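Home > Newsroom > Housing & Communities

This site uses cookies to remember your preferences and measure traffic. By continuing to browse, you agree to our Cookie Policy.

FOR IMMEDIATE RELEASE

Jenasow Housing Partnership Opens Applications for Bathroom Renewal Program

RALTOW, Monday, December 9, 2019. The Jenasow Housing Partnership will begin accepting applications in January for a bathroom renewal program covering 729 rental homes in the Raltow and Drakero districts. Eligible households will receive a new sink, vanity, faucet and exhaust fan at no charge. Rents will not be raised as a result of the work.

The program is the largest single investment the Partnership has made in the interiors of its older buildings. Most of the homes in the first phase still have their original plumbing fixtures, and requests for bathroom repairs have made up a growing share of calls to the maintenance line over the past three winters.

"Our residents have told us clearly where they want to see money spent," said Kiều Trịnh, executive director of the Jenasow Housing Partnership. "Roofs and boilers matter a great deal, and we will continue to replace them on schedule. A bathroom that works properly is something a family notices every morning."

Work will proceed in two phases. The first phase includes 209 homes at Jin Court and the adjoining buildings on the east side of Raltow. The remaining homes, most of them in Drakero, will follow once the first phase has been inspected and signed off. Residents do not need to move out during the work. Installation in each home is expected to take two working days, and water will be shut off only during posted hours.

Households may choose from three vanity widths and two countertop finishes. Residents who use a wheelchair or walker may request a wall-mounted sink with clear floor space underneath, along with lever handles and grab bars. These items are also provided without charge and do not require a doctor's letter.

The Partnership consulted residents before settling on the final list of fixtures. A survey mailed last spring drew 1346 replies, including many from homes outside the two districts. Respondents placed counter space and easy cleaning well ahead of appearance. Storage below the sink was the most frequent written comment. 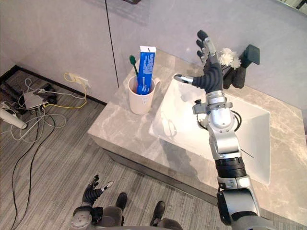

Fixtures removed from the homes will be sorted for reuse where their condition permits. Cabinets and mirrors in good order will be offered first to other residents of the Partnership, then to local repair shops. Broken ceramic will be crushed and used as fill on the Drakero parking lot project.

Each household will be given a small moving allowance of two storage bins and a set of labels so that cabinets can be emptied before the crew arrives. Staff will help residents who are unable to lift or pack items themselves. Requests for help should be made at least one week before the installation date.

Application forms will be delivered to all eligible homes and will also be available at the Raltow and Drakero offices. Forms may be returned by mail, in person or through the resident portal. Homes with active leaks or failed drains will be scheduled first, followed by homes with residents over the age of 65.

About the Jenasow Housing Partnership

The Jenasow Housing Partnership is a nonprofit owner and manager of affordable rental housing. It operates 4000 homes and maintains district offices in Raltow and Drakero.

Media inquiries may be directed to the Partnership's communications office during business hours.

Filed under: Press Releases, Resident Services, Building Improvements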